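Wear notes on the Cekevau compression sleeve, calf version, size M. I bought two pairs at full price and have been rotating them since September. Thread.

Fabric first. The label says nylon and elastane, with no cotton anywhere. The knit is denser over the shin than over the calf muscle, so there is a front and a back. The seam goes to the inside of the leg.

Sizing runs by calf circumference at the widest point, not by shoe size. Mine is 15 inches and M is correct. Anyone on the border should take the larger one – the top band is the tightest part and it rolls if the leg is too big for it. 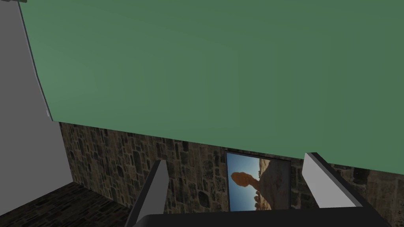 The band has silicone dots on the inner face. On pair one they are all still attached after 26 washes. On pair two a short run came off near the seam at wash nine. I wrote to the seller and got a replacement without sending the old ones back.

Washing: cold, inside out, in a mesh bag, no softener. Softener coats the elastane and the grip goes. Line dry. They are ready overnight on an indoor rack.

Stretch check. I laid each sleeve flat and measured the top band before first use and again after 300 miles. Pair one gained 3 mm. Pair two gained 5 mm. Both still hold position on a two-hour run.

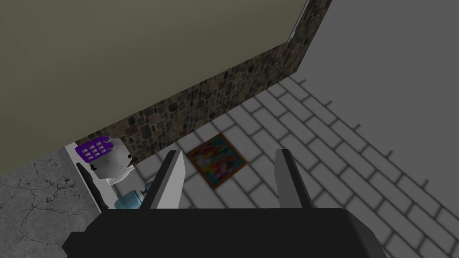
Can they be worn over tights?
They slide that way, as the silicone needs bare skin to grip. Wear them under the tights, with the top band flat and the seam straight.

Comparison with the Menden sleeve, which I used last year. The Menden is thicker and warmer and has no shin panel. It also leaves a deeper mark below the knee. For cold mornings I would still pick it. For anything above 60 degrees, the Cekevau.

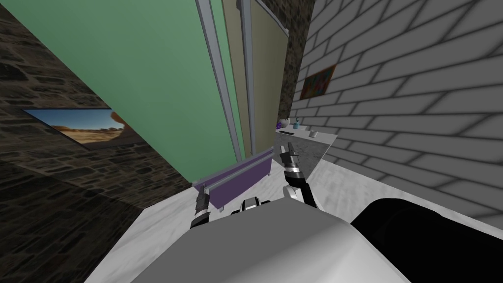
Color: the black has stayed black. The gray pair picked up a faint pink cast from a red shirt, my fault, and it has not washed out.

Şükran Ekinci asked about the Bredbridge half marathon. I wore pair one for the whole distance – no rolling, no chafing, one small red line at the ankle that was gone by evening.

Rating: 4 out of 5. One point off for the dots on pair two. I will post the band measurement again when pair one reaches 333 miles, then stop tracking it.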